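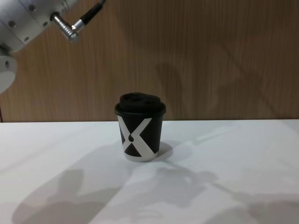

Small paper cup, black lid, white X.

Coffee drinkers wanted, Unedcombe. Stesteo says its takeaway lid doesn't dribble. We've heard that before, so we're paying 40 people to drink from one and complain properly.
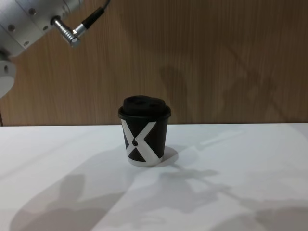

Cup with lid on, white table.

You'll need to be free for five mornings in February and have an honest opinion of bad coffee. Pay is $144, flavour not guaranteed. 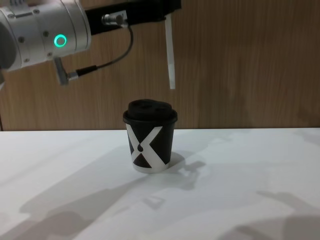 The cup upright, wood-grain panel behind.

Write to Joanne Whiteley. Cup designers need not apply.
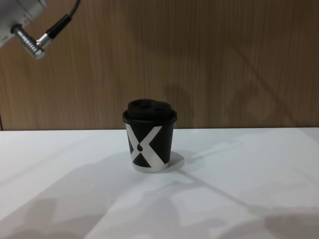

Bastien Picard: Does tea count? Lids always leak worse with tea.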